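Wrist camera pose estimates jump around on a clear acrylic stand. Filter or fix the segmentation?

Posted by trarura_tom, Jan 3, 2018

Hi all, I'm writing the perception side of a small snack picking project (we call it Wollby, don't ask) and I've been stuck on the same thing for too long. The goods sit on a stepped stand made of clear acrylic. Depth comes from the wrist camera, I segment on depth, then fit a box or a cylinder to each cluster and hand the pose to the planner.

On a plain table it's great. On the stand, the clusters for the upper step are full of holes and the fitted box swings by up to 40 degrees between two captures with the arm standing still! I tried averaging 51 captures and it just gives me a very confident wrong answer. Is there a filter that deals with this, or am I segmenting the wrong way? Color and depth are registered, and I checked the hand-eye calibration twice.

granstrom_fan

Had the same problem. Turn the exposure down and put a median filter on the depth. Worked for me, more or less.

Sânziana Ardeleanu

I'd stop asking depth where the objects are. Clear plastic gives you readings from the shelf, from the table under it, or nothing at all, and which one you get depends on the angle. Averaging can't help much when the error is the same every time, and that's your confident wrong answer right there.

What we do at Madmont is segment on color first, then use depth only inside each mask, and only after shrinking the mask by a few pixels so the edges don't poison the fit. We trained our mask network on 2,500 hand-labeled crops (a dull July, let me tell you) and it was fine on wrappers and boxes pretty quickly. Then I fit a plane to whatever depth survives and throw the result out if fewer than 105 points agree with it. The planner gets a "look again from over there" instead of a bad pose – much cheaper than a bad grasp.

The other thing is to measure the stand once and put it in the planning scene as a mesh. You know where the steps are, so don't make the camera find them on every pick. It also gives you a good prior for anything standing on a shelf.

My usual test layout has the same trouble you're describing, with glare across the top step right by the chocolate bars:
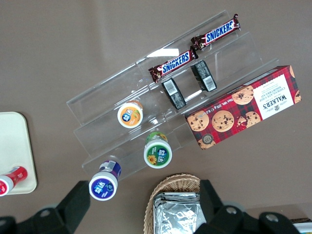

Snickers on the top step, Walker's shortbread at the right end, foil packets in the basket between the fingers.

Two things I'd watch for in a layout like mine. Bars lying end to end merge into one long cluster on depth, and your box fit will happily put the grasp right over the joint. Color masks split them if your training crops include pairs that nearly touch. And foil is its own misery, so I have a separate rule for the basket and don't trust a surface normal in there at all.

Oh, and mask out your own fingers! They take up a good part of the lower view, and mine used to come back as a "large dark box, very graspable."

trarura_tom

Thank you, the mesh idea is so obvious now that I'm a bit embarrassed. Do you shrink the mask by the same amount for small bottles, or does that eat too much of the cap?

Sânziana Ardeleanu

Less for the small ones. I scale it with the mask's short side and never go below one pixel. Try it on your saved captures before you touch the arm.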